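The night train north was sold out again, so Touran Nouri took the bus. She had a bag with two masks, a printed test result and a form she had filled in three times, once for each version the border office had put online since September. The form was not checked. The test result was.

Trips like hers have become normal for people who work on one side of a border and have family on the other. The rules change often, and the notice given can be a matter of hours. Nouri, a dental technician, keeps a folder on her phone with screenshots of every rule page she has relied on, with the time showing.

"If someone stops me, I want to show what it said when I left home," she says. 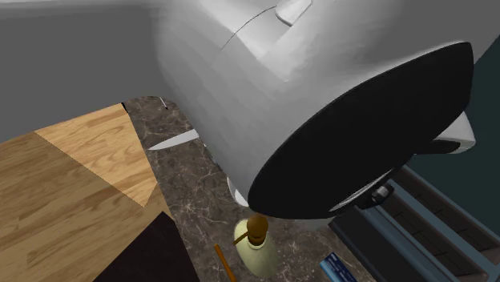 Illustration: Endside

Travel agents have had to become rule readers too. Fenna Meijer runs the desk at Plester, a small agency that used to sell mostly walking vacations. From the start of September to the middle of this month the desk handled 1,721 changed or canceled bookings. Of those, 982 ended in a refund. Most of the rest were moved to next year, and a few are still being argued over with airlines.

Meijer says the hardest calls are from people who are already away. A country comes off the safe list on a Thursday evening and the change takes effect on Saturday morning. Seats home go fast and the price goes up while the customer is still on the phone.

"We had a family of four who drove the whole way back," she says. "They left the beach at lunch and drove through the night. They made it, but they had to leave a stroller at the apartment."

Insurance is the other sore point. Many policies bought before spring cover illness but do not pay out when a government changes its advice. Lieven Visser handles claims for Pemance and spends much of his week explaining this. 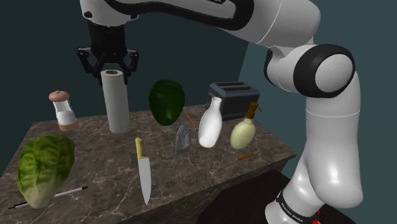
He tells people to read the page on exclusions first, and to ask for an answer in writing if a phrase is unclear. He also suggests paying by credit card where possible — some card issuers will return the money when a seller can't deliver the trip.

Karlijn Dijkstra, who owns a guesthouse with her brother, has gone the other way and dropped her cancellation fee altogether. Guests now get 100 percent back up to the day before arrival. It has cost her a good part of the fall, but the phone still rings. Bookings for May are close to what they were last year.

Nouri is going home on Tuesday, by bus again. She has already saved the page.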